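Grasping by Listening to the Table: Sigrun Sæther on Contact-First Manipulation

Most work on dexterous grasping treats the supporting surface as an obstacle. The planner is told where the table is and instructed to stay clear of it until the fingers close. Sigrun Sæther has spent the past several years on the opposite assumption. Her group at the Grindberg lab trains a multi-fingered hand to touch the surface early, often before it touches the object, and to use that contact to correct its estimate of where everything is.

"Camera depth is worst exactly where we need it, in the last centimeter," Sæther says. "If the thumb has already landed on something flat, the height error is gone. You have a reference, and the remaining problem is mostly two-dimensional."

The method is called Dunow. It has two parts: a policy that proposes a hand pose and a contact finger, and a low-level controller that lowers the hand until the selected finger registers a force threshold. The hand then slides or pivots about that contact while the other fingers move toward the object. The policy was trained on 2,623 demonstrations, collected by teleoperation. The group recorded 3,000 and discarded the rest because the force log and the joint log could not be aligned.
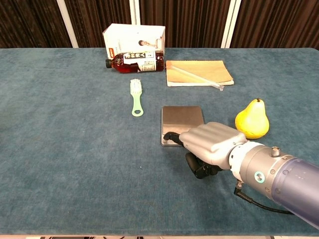 Sæther's main interest is what happens when the reference surface is not the table. A contact-first controller that assumes one plane will fail as soon as a finger lands on something with its own thickness, and household tables are full of such things. In the scale and pear layout, the black thumb tip comes down on the near edge of a kitchen scale while the pear stands on the cloth to the right, so the height measured by the thumb is not the height of the object's base. The early version of the controller treated the two as equal and closed the fingers too high. "It was a consistent error, and a consistent error is easy to find," she says. "The offset matched the thickness of whatever the thumb was resting on."

The current version keeps 3 surface hypotheses at any time: the bare table, a raised rigid surface, and a raised compliant one. Each has its own expected force curve over the first few millimeters of travel. A stiff curve that begins earlier than predicted raises the weight on the second hypothesis. A slow curve raises the third, which was added for folded cloth and padded envelopes.

Fabric makes the distinction harder. A cloth over a hard table gives a short soft region followed by a steep one, and the classifier initially read this as a compliant object. The fix was to record a calibration press at the start of each session on an uncovered area of cloth. "We press, we store the curve, we subtract it," Sæther says. "It takes less time than explaining it."

Evaluation used 4 conditions: contact-first with hypotheses, contact-first with a single plane, vision only, and vision with a fixed safety margin. The full method had the fewest dropped or missed grasps on low and irregular objects. On tall objects the difference between it and plain vision was within the variation between sessions, and Sæther does not claim an improvement there. An upright piece of fruit can be grasped around its middle with a fairly poor height estimate. A flat brush handle cannot.

She is also direct about cost. Contact-first grasps are slower, since the descent speed has to be limited for the force threshold to mean anything. Fingertip covers wear faster. The thumb is selected as the contact finger more often than the others, which the group had not intended and has not fully explained. One candidate is demonstrator habit: operators using the Gumeo glove tend to steady themselves with the thumb, and the policy may have copied them.

A second candidate is geometric. With the palm facing down, the thumb sits ahead of and below the fingers in many of the proposed poses, so it reaches the surface first regardless of preference. Separating the two explanations would require demonstrations from an interface without hand tracking. Hellström, a former member of the group, built a joystick version for this purpose, but the data set is still too small to train on.

Asked whether the method could be used on a hand without force sensing in the fingertips, Sæther is cautious. Motor current can stand in for force at the knuckle joints, she says, but friction in the drive hides light contact. "You would detect the table. You might not detect the envelope on the table, and the envelope is the case I care about."

The next round of recordings is planned for November. It will add surfaces that move when pressed, beginning with a board on soft feet, and the group expects the 3-hypothesis model to need revision once the reference itself can tilt.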